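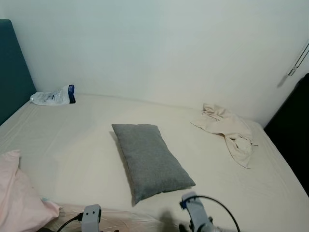 Vidmar to open bedding outlet in Brivport

2 min read

BRIVPORT, 4/21/23 – Bedding maker Vidmar will open a factory outlet at 262 Okus Street in August, its first store outside Rultham.

The outlet will sell sheets, pillows and quilt covers from discontinued lines, in sizes from single to king. Colours will vary with stock. Prices for fitted sheets will start at $9.

Vidmar has leased 325 square metres of the former hardware centre. Fit-out work begins next month and the Rultham store will keep its current hours. Online orders can be picked up from either store.

The company is hiring full-time and casual staff for the new outlet. Application forms are available at the Rultham counter.

Media enquiries: Vidmar head office, Rultham, extension 703.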